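Grutbridge two-finger gripper, refurbished, with finger kit
Listed Oct 29, 2019 by Lavanya Suvarna

I've had one of these on my own bench arm for a good while now, so this page is part sales pitch and part care notes. Skip to the bottom if you only want the price!

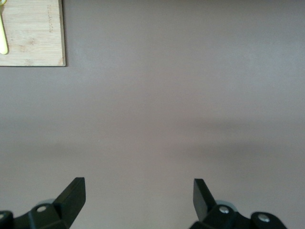
Every unit we sell gets stripped, cleaned and put back together by me or by Imre Balogh, and we run each one through 300 open and close cycles before it goes in a box. If it squeaks, it stays with us. The kit comes with black fingers fitted and a spare pair in the bag, plus the screws to hold them, plus a few extra screws (you will drop one, and it will roll under the heaviest thing you own).

Setting it up

Bolt the gripper to the arm first and leave the cable slack until you've turned the wrist all the way round both ways. I got this wrong on my very first one and pulled the plug half out of its socket. Once you're happy, tie the cable down in two places.

Then do the fingers. Put both on with the screws just nipped up, close the gripper slowly until the tips meet, wiggle them until they sit flush against each other, and tighten a bit on one side, then a bit on the other. Open it up wide and look at it from the wrist camera if you have one. The two tips should look like a matched pair, or near enough. If one leans, loosen that side and go again.

Zero it with the jaws closed. Please don't zero it open – the software will let you, and then your grip will be off for the rest of the day.

Looking after it

I check my screws after every 50 hours of running. Finger screws work loose before anything else does, and the first sign is usually a cup or a spoon twisting as it's lifted. A dab of the weak thread lock is plenty. Not the strong stuff! Nizar Sabbagh sent us one back last August with the strong stuff in every hole and it took Imre a whole afternoon and a heat gun.

Wipe the fingers with a damp cloth, dry them, and keep oil well away from the tips. If you're doing kitchen jobs like I do, crumbs get into the gap behind the finger mounts, so have a soft paintbrush handy. Power off first.

When the tips go shiny, swap them. You can rub them with fine sandpaper and get another week or two, but they never grip quite the same.

What it costs

Refurbished gripper with finger kit: £340
Extra pair of fingers with screws: £45
Postage is included on the gripper. Fingers on their own go second class.

It fits the Plandska wrist plate straight off. For the Nirnberg arm you'll need an adapter, so mention it when you order and I'll check we've got one in.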